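Ticket: Toy bin at Khumalo, scuffed floor and hole in corner
Status: Open
Raised by: Valter Ljungberg

The metal bin we keep the small toys in is getting rough inside. The floor has cloudy, scuffed patches, worst toward the front, and the angled panel at the back is worn dark and ragged low down. I want to know if it can be cleaned up or if we need a new one. 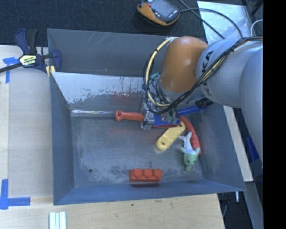

Jahangir Gazi: Scuffs on the floor are cosmetic. Run your palm over the worn part of the panel with a cotton glove on. If the glove snags, sand it. What about the hole near the corner – do small parts get through?

Valter: Glove snagged in two spots, both low on the panel. No parts lost through the hole that I know of, but the smallest toy pegs would fit.

Jahangir: Take everything out, then wet sand the two spots with 1000 grit. Start with 200 only if you can feel an edge. Wipe down with dish soap and water, dry it, and put the toys back after that. Rubber plug for the hole, pushed in from the inside.

Valter: Sanded Thursday. Glove slides clean now. The dark patches are still there and I'm leaving them. The plug from the Eller kit is too wide – it sits proud and toys catch on it, so I pulled it out again.

Jahangir: I'll send the next size down. Keep the pegs in the other tub until it's in.

Waiting on: plug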